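6.4 Recovery after a grip fault during table sorting

This section applies to Warnell two-arm cells running the Clavdale sorting routine. It covers fault 526 (grip not confirmed), which is raised when an arm closes on an item and the controller does not receive a stable finger position within 2 seconds. Faults raised while an arm is traveling are covered in Section 6.5.

CAUTION: A stopped arm is not a safe arm. The fingers may still be applying force to the item, and the second arm may remain enabled. Do not reach onto the table until step 4 is complete.

Before you begin

Only staff who have completed Nildale cell training may carry out this procedure. A second trained person must stand at the stop button for its full length. Safety glasses are required.

Procedure

1. Press PAUSE on the pendant. Confirm that both arm lamps have changed to steady amber.

2. Write down the fault number, the arm reported (left or right), and the step of the routine. This information is lost when the fault is cleared.

3. From outside the marked floor line, check the position of the fingers on both arms. Note which arm is at an item and whether the fingers of the other arm are open. Round items, such as the orange one, are the most likely to roll when pressure is released.

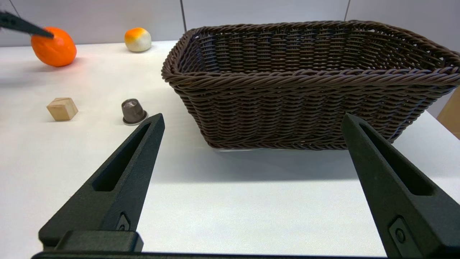
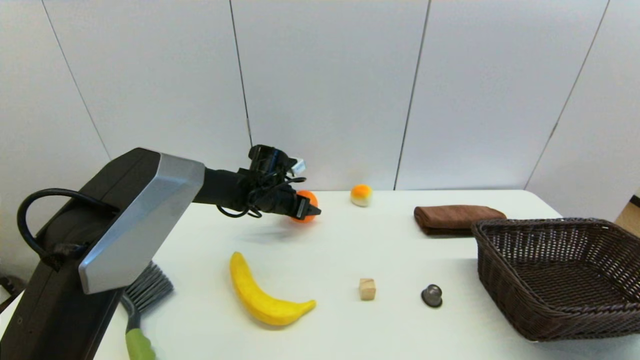

Small items on the table near the basket

Issue 2, Page 40

4. Turn the mode key to MANUAL and remove it. Keep the key with you until step 10.

5. On the pendant, select the arm reported in the fault. Open the fingers in single increments. Do not use the RELEASE ALL command, which acts on both arms at once.

6. When the fingers are clear of the item, raise the arm straight up by 30 mm. Do not move it sideways at this height. The rim of the basket and any tall item may be in its path.

7. Move the second arm to its rest position, then the first.

8. Inspect the finger tips and pads. Look for cracks, loose screws, and residue. Check that no cable has been pulled tight or caught on the arm housing. If any damage is found, stop here and place a service tag on the cell.

9. Return the item to an open part of the table, clear of the basket and of other items. Remove cleaning tools and anything else that is not part of the routine.

10. Leave the marked area, insert the key, and select AUTO. Clear the fault and restart from the beginning of the routine. Do not resume from the middle.

Note: If the controller will not accept the restart, confirm that both arms are at rest. The pendant does not display a separate message for this condition.

Repeated faults

If fault 526 occurs again on the same item, take that item out of the routine and run the remaining items. If it occurs on a different item with the same arm, recalibrate the fingers as described in Section 8.2. A Moser finger set must be recalibrated as a pair.

WARNING: Do not raise the grip force limit to clear a repeated fault. The limit is set at commissioning and may be changed only with the written approval of the cell safety officer, Bríd Hennessy.

Record each occurrence in the cell log, including those cleared on the first attempt.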